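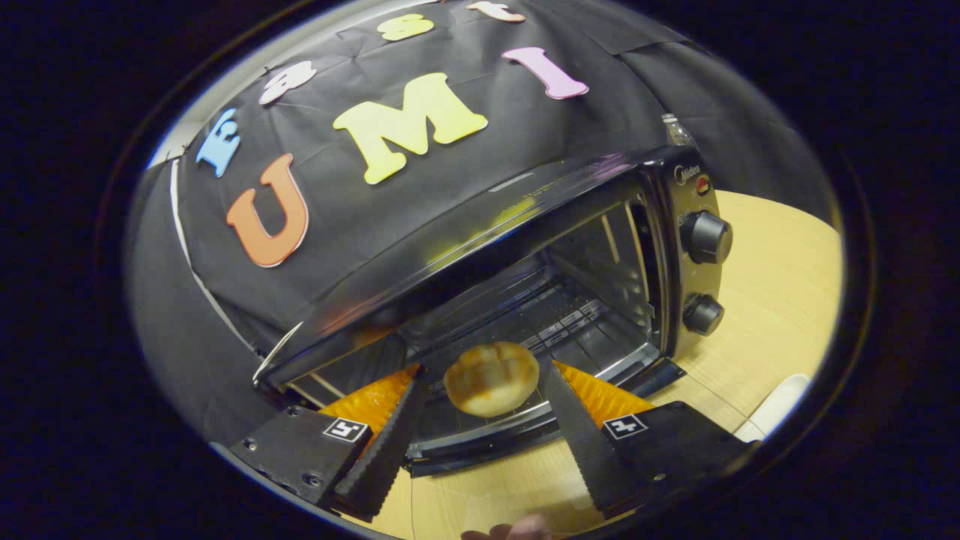 Toaster oven, bun with grill marks.

Hi, I'm Noreen Magsi, and Hegarty is the small simulation shop I started with my friend Floarea Hodoroagă. We do heat and airflow calculations for people who make things that get hot: fans, kilns, dryers, electronics boxes, the odd greenhouse heater. If you've got a drawing and a nagging feeling that the air isn't going where you want it to, we should probably talk.

How we got here

Floarea and I met at Clestedden, a pump company where we shared an office with a very loud plotter. She was the numerical methods person and I was the one who got sent out to the test bench with a bag of thermocouples. We argued a lot (mostly about wall functions, sometimes about lunch) and found we liked each other's reports better than our own. When the company moved its analysis group to another state, neither of us wanted to go, so we rented two desks over a print shop and put up a one-page website with a typo in the phone number. It took a while for the calls to come in!

Our first paying job was a grain dryer for a family firm called Uteck. They had one corner that never dried properly and had been living with it for years. I built the mesh three times before I was happy with it, and the final one was far coarser than the first, which still makes me laugh. We moved one baffle and added a second, smaller inlet. Uteck has been back every May since with something new for us to look at.

What we work with

Mostly open source solvers, plus a pile of our own scripts for meshing and post-processing. The scripts have grown up into a thing we call Dukel. It takes a parametric description of your geometry and writes out a blocked, mostly hex mesh with the boundary layers already sized, and then it checks the result and complains at you if the skewness is bad. I say "complains" because Floarea wrote the warning messages and she does not mince words. Dukel currently runs 1,407 regression cases every time one of us changes a line of code. I watch them scroll by with my coffee and feel either very smug or very sick.

We don't sell Dukel on its own, but clients get the input files for their own job, and you can have a copy to run in-house if you'd like to keep tweaking after we're done. Please do! I love getting an email with somebody's weird variation attached.

The machine in the back closet has 600 cores, bought secondhand in three batches, so no two racks look alike. For most jobs that's plenty. If you need a big transient run with moving parts we rent time elsewhere and pass on the bill at cost.

What it's like to hire us

You'll talk to me first. I'll ask for your drawings, whatever measurements you have (even the scrappy ones in a notebook), and what decision you're trying to make. That last one matters most to me. Somebody choosing between two fans needs a very different study from somebody chasing a hot spot on a circuit board, and I'd hate to charge you for the wrong one.

Then Floarea and I set up a small, quick model and send you the pictures, usually within 15 working days. We go over it together on a call, you tell us what looks silly, and we fix it before we spend any real computer time. Every report has a mesh study in it and a page on what we're unsure about. Some clients skip that page. I wish they wouldn't, I work hard on it.

Teaching

Twice a year we run a beginner's course on meshing, here in the office, for up to 19 people. It's hands-on and pretty informal. You bring a laptop and a shape you care about, and we spend the first morning cutting it into blocks on paper with colored pencils before anybody opens a program. We've had students, retired machinists, and one very patient boat builder. Sign-ups for the next one close 15th December, and the form is on the Courses page.

Get in touch

Email is best, and I read all of it. If you call and get Floarea, she'll want to know your Reynolds number, so have it handy or just ask for me. Parking is behind the print shop, and the stairs are the green door on the left.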